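Research > Robot Learning > Losico Project > Preprint, draft 3

3.2 Collecting the shelf demonstrations

Demonstrations were recorded in a supermarket in Hosasgate, drinks aisle, from head height. No teleoperation. Bare hands only, the policy gets its actions from hand pose tracked afterwards (Sec. 4). We kept 641 clips, each 9 seconds long at most. Shrink-wrapped packs were picked as the main object class, as film glare breaks most of our depth estimates.

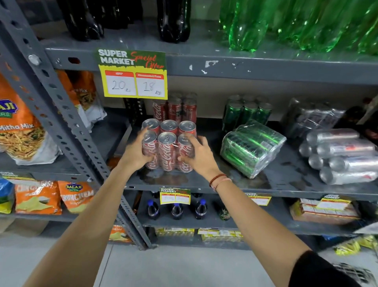 Grip is always two-handed, one palm per side. Annotators mark first contact and release, nothing inbetween. Clips where a hand leaves view for more than 19 frames are dropped.

Fig. 3. Two-handed grasps on wrapped can packs, middle shelf. Red and green packs get separate object labels.

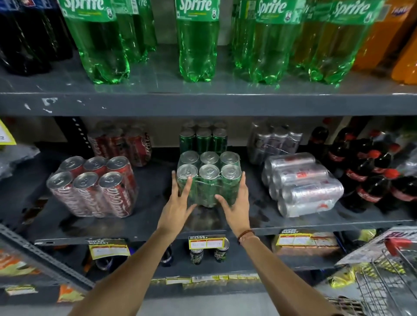 3.3 Labels and splits

Split is by pack type, not by clip. Otherwise near-identical grasps leak into test, which happend in our February run and made the numbers look far too good. Price signs over the shelf are left unblurred; they hang close to the packs and the policy has to cope with them.

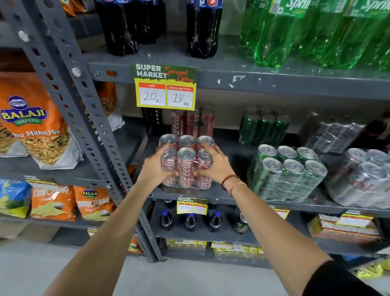
Labeling took about 3000 minutes in total, most of it on fingertip contacts. Second pass by Lajos Fülöp. Disagreements went to the earlier label.

Related items
Parri: hand pose from head-worn video
Diris grasp labels, release notes
Wrapped objects and depth failure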